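Snack caddy

A snack caddy (also called a packet tidy, a divider tray or, in my family, simply "the white thing") is an open-topped container with upright partitions, used for storing packaged dry food in bags and pouches. It differs from a bread bin in having no lid, and from a cutlery tray in being deep enough to hold a packet standing on its edge. I've kept this page going for a while now and it has grown far longer than I meant it to, so do skip about.

Name and related terms

"Caddy" came to the kitchen by way of tea, and most people still think of a tea caddy first, a lidded tin or box for loose leaves. The modern sort has lost the lid and gained dividers, and the word has spread to shower caddies, desk caddies, sink caddies and those little baskets that hang on the back of a cupboard door. In shops you'll find the food kind filed under "organisers", "pantry storage" or now and then "office supplies" (it's worth looking in all of them, the office ones are often cheaper!). I use caddy throughout this article for anything portable with compartments, and tray for anything too shallow to hold a packet upright.

Construction

Nearly all the ones you'll meet are plastic, though bamboo and wire versions exist. I'm not keen on wire for food, as thin packets slip through the gaps and the corners catch on the film. A typical caddy has rounded corners, which makes wiping it out much easier, and walls that may be straight or lean outwards a little. The partitions are either moulded in or removable. Removable ones usually drop into slots or sit against small pegs in the floor, and you can lift them out for a wash or shift them along when you've bought something fat.

Mine is the Pastine, bought in December along with a set of jars I've since given away. My sister-in-law has the larger Cenov, which takes five rows of packets and is, I have to admit, rather good, but it wouldn't go through my cupboard door.

What goes in one

The caddy suits flexible packaging best. Boxes and tins stand up perfectly well on their own, whereas bags slump, slide under each other and vanish to the back of the shelf until well after their date. The usual contents are:

Dried seaweed, mushrooms and other light dried goods in clear bags
Snack bags, opened or unopened
Stand-up pouches of grains, seeds, powders and the like
Soup and sauce sachets
Half-used bags of rice or noodles, clipped shut

Dried seaweed is an awkward customer. The bags tend to be flat with wide crinkly edges, so they take up a lot of room for the little that's in them, and the flakes crush if you shove anything heavy on top. Stand the bag on its long side against a divider, with the label facing you, and it behaves much better.

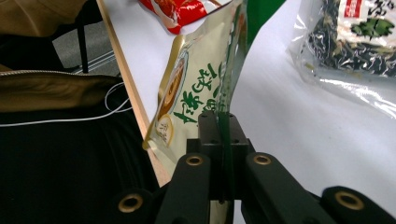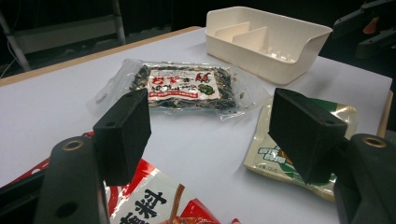
Packets of food on a white tabletop.

Snack bags are another matter because they're puffed up with gas to protect what's inside, and a full one will happily fill a compartment meant for three flat packets. I put these in last. Once a bag has been opened I squeeze the air out, fold the top over twice and clip it, and it then fits anywhere you like.

Sorting

There are several schools of thought on this and people do get quite heated about it. The main ones are as follows.

By kind. Everything savoury together, everything sweet together, cooking ingredients in a row of their own. This is the commonest system and the easiest for visitors to follow.

By date. The soonest to expire goes at the front. Very sensible, and I've never managed it for longer than a fortnight.

By height. Tall at the back, short at the front, so you can see every label. This is what I do, with a bit of cheating for whatever I use most.

By language. This one is particular to households like ours, where a good share of the shopping comes from Tiwari, the big Asian grocer at the end of the tram line. If you can't read the packet, it helps to keep all the Japanese things in one compartment and all the Chinese things in another, and to write what they are on a strip of masking tape. Keep the tape clear of the date and the cooking instructions. I once covered the water quantity on a bag of something and had to guess, and we had soup.

Filling and refilling

Take everything out first and lay it on the table. I know it's tempting to poke new packets in among the old ones, but you'll only end up with two open bags of the same thing. A plain pale tabletop is handy for this job, as crumbs and stray flakes show up straight away. Check each bag for splits along the seams, wipe the caddy with a damp cloth, dry it properly (really properly, seaweed drinks up any moisture going) and then load it from the back.

Leave a finger's width of slack in every compartment. A caddy crammed full is a misery to use, and pulling out one packet brings its neighbours along too.

Sizes and prices

Sizes vary a great deal, so measure the shelf, then the cupboard opening, then the shelf again. A depth of 175 mm from front to back is comfortable for most wall cupboards. The Gokdale catalogue lists theirs as item 529, in white or grey, with spare dividers sold separately, and spare dividers are well worth having as they do go missing in the wash.

See also

Bread bin
Bag clip
Larder
Tea caddy

Page last updated 24/06/2018. Still to add: something on labels, and the drawer versions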